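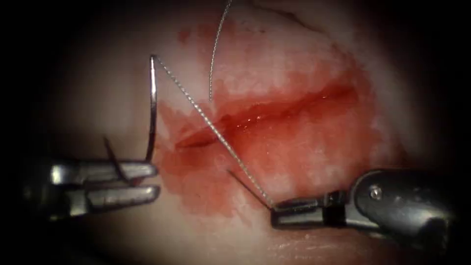 1/ We have had automated suturing on the bench at Vodby since December. Notes on what it has done to the working day, for the people in other units who keep asking.

2/ Scope first. Traltik runs the needle pass and the pull-through. A surgeon places the first stitch, approves the plan for the rest and keeps a foot on the hold pedal. Training and test tissue only, no patients.

3/ Log to date: 1,331 automated stitches. 252 stopped by the operator. Of those stops, 201 were thread handling and the rest were needle grip or a disputed entry point. Entry points get all the discussion in meetings. Thread takes up the bench time.

4/ The reason is dull. A needle is rigid, so if you know where the jaws hold it you know where the point is. Thread goes where it likes. It loops over a shaft, drops behind the wrist, catches on a fold. A trainee learns to sweep it clear without thinking. The software has to be told it matters.

5/ Typical moment for a hold: tips almost touching, needle hanging in a wide arc under the left wrist, and the suture running up to the tissue fold, over the right shaft and back round in a U. I would want that slack dealt with before the next pass. Opinions in the room vary.
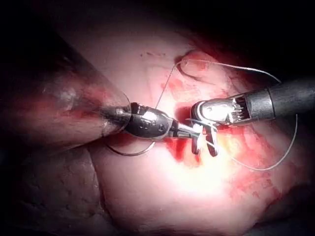

6/ What changed for the surgeons: less hand work, more watching. Several find it more tiring. With your hands on the controls, attention looks after itself. With a foot on a pedal it drifts by the fourth or fifth stitch, so we now swap operators every 20 minutes.

7/ What changed for the scrub staff: the count is the same, the timing is different. They used to read the surgeon's hands to know when the next suture was due. Hacer Tatlı asked for a spoken cue two stitches before the end. It took Bilgin an afternoon to add, and I would rate it above most of the release notes.

8/ What changed for trainees is the part I like least. Easy closures were how they got their hours in. Those are the closures the system does best. We have moved Tuesday to manual only, all day, and Inbridge now books trainees into it before anyone else.

9/ Paperwork went up. Every hold needs a reason code. The form had 79 codes when it arrived. We use six.

10/ Time per closure: slightly longer than a good registrar, with less spread between runs. No posts have been cut and none added.

11/ Still open: who signs for a stitch the operator could have stopped and didn't. The current form has one signature box.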